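This site uses cookies to remember your sign-in and display settings. Accept all | Manage

Greltinen match records

Turn-by-turn logs from the river trading game Greltinen, with the scripts used to clean them and a short guide to the columns.

Maintained by Shayne Ellery. Last updated June 13, 2025.

What is in here

The set holds 572 finished matches of Greltinen, a two-player strategy game in which each side runs barges between towns and tries to end up with the larger purse. Every match was played on the Nornby server, which kept a full log of orders for both sides. The logs were written for replaying matches in the client, so the raw form is awkward to read. The files in this repository are a tidied version in plain CSV.

There are three tables. matches.csv has one row per match. turns.csv has one row per player per turn, and is by far the biggest. orders.csv has one row for each order a player gave, including orders the game refused. The match_id column ties them together. Turns and orders also share turn_no and side.

Side is always "upper" or "lower", meaning the end of the river the player started from. It does not mean who moved first. Orders in Greltinen are given in secret and carried out together, so there is no first player, although cargo clashes are settled in favour of whoever has the lower purse.

Rules you need to know

Both sides start with 300 coins and a single barge. A match ends when one side resigns, when a side cannot pay its crew, or at the turn limit of 300. Very few matches go the full distance. If you are modelling match length, treat those that do as cut off at the limit, and use the ended_by column to find them.

Prices move at the end of each turn. A town pays less for goods it has just bought and the price climbs back slowly afterwards. The client rounds prices for display but the server keeps the fractions, and the fractions are what you will find in the price column. If your totals are a coin out when checked against a replay, this is the usual cause.

Barges can be laid up in winter. A laid-up barge costs nothing and cannot be given orders. It still appears in turns.csv with status "laid_up" so that the barge counts stay correct.

Maps

Two maps are covered. Drandik is the one that came with the game, with a straight river and a large market in the middle. Zheng is a later player-made map with a fork, and the town at the fork buys everything at poor prices. Play on Zheng is slower and the purses at the end tend to be closer together.

Of the matches here, 181 were played on Zheng and the rest on Drandik. The map column in matches.csv holds the name in lower case. The town lists are in maps/, one file per map, giving the distance to each neighbour in turns for an empty barge. A loaded barge going upstream takes longer. The formula is in scripts/travel.py and was copied from the server code without changes.
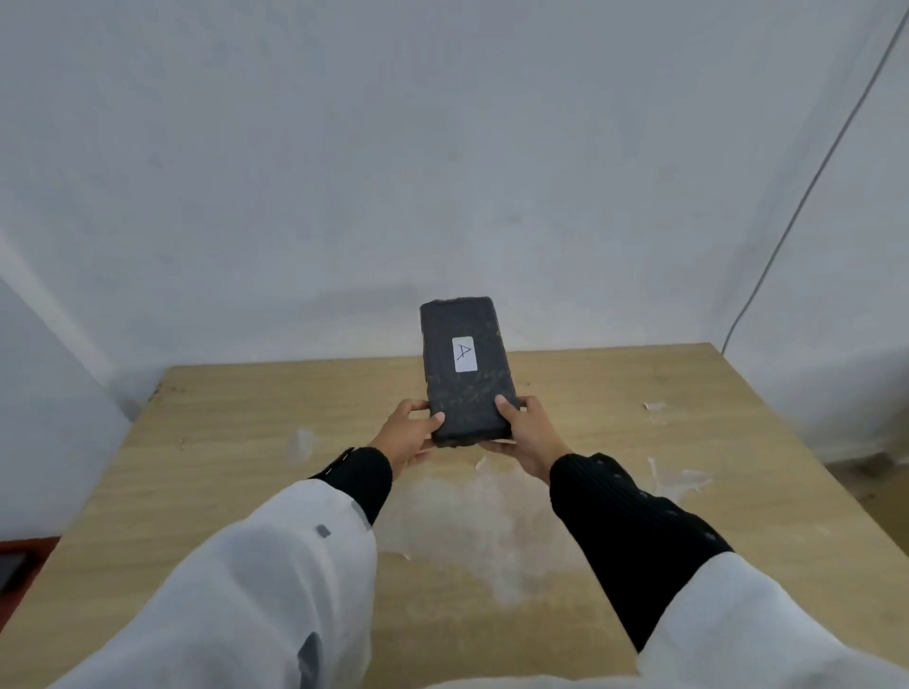

Block marked "A", held above the table.

Cleaning

The raw logs were cleaned in the order given in scripts/build.sh. The main steps were these.

Matches against the built-in computer player were dropped. So were matches where either side gave no orders at all after the opening turn, which were nearly always dropped connections. Matches restarted after a server crash were joined back together where the saved state matched on both sides of the crash, and left out where it did not. The joined ones have joined set to 1.

Player names were replaced with random codes. The same player has the same code throughout, so you can follow someone from match to match. Chat was removed completely and is not held anywhere else. Please do not ask for it.

Times of day were removed. Matches are numbered in the order they were played, apart from a batch from November that was recovered from a backup and added at the end. Those rows have recovered set to 1. If order matters to your work, sort by season and then by match_id, and leave the recovered batch out.

Known problems

The refused column in orders.csv is not reliable for "wait" orders. Older versions of the server logged a wait as refused if the barge was already in port. It made no difference to play, so it was never corrected in the logs.

Some Drandik matches use the old spelling of the salt town in the orders table and the new one in the turns table. The build script corrects this, but if you work from the raw files you will need to do it yourself.

Crew wages are missing for any turn in which a barge changed hands. The purse at the start and end of the turn is correct, so the wage can be worked out from the difference if nothing else was bought. I have not tried to fill these in.

Strong players are over-represented. The server was mostly used by people who had been playing for years, and a handful of them account for a large share of the matches. Results about opening choices will say more about their habits than about what a newcomer would do. Splitting your training and test data by player code is a good idea.

Using it

Clone the repository and run build.sh from the top folder. You need Python 3 and pandas. The finished tables are also in the release archive if you only want the data. To load the matches:

import pandas as pd
m = pd.read_csv("data/matches.csv")
z = m[m["map"] == "zheng"]

The replay viewer is not included. The tidied files cannot be loaded back into the game client because the random seeds are not kept.

Suitable uses are things like studying pricing decisions, predicting resignations, or testing a computer player's opening moves. The set is too small and too skewed to rank players, and please do not try to match codes to real people.

Licence and corrections

The tables are released under CC BY 4.0 and the scripts under the MIT licence. The map files belong to their authors and are included with permission. If you change the tables and pass them on, say so in your own README.

Report mistakes through the issue tracker with the match_id and turn number. If a match of yours is in here and you want it taken out, open an issue with the map and the final purses and it will be left out of the next build. Pull requests for the travel script are welcome. I am not taking new maps at the moment.

Share this page
14 shares | 3 comments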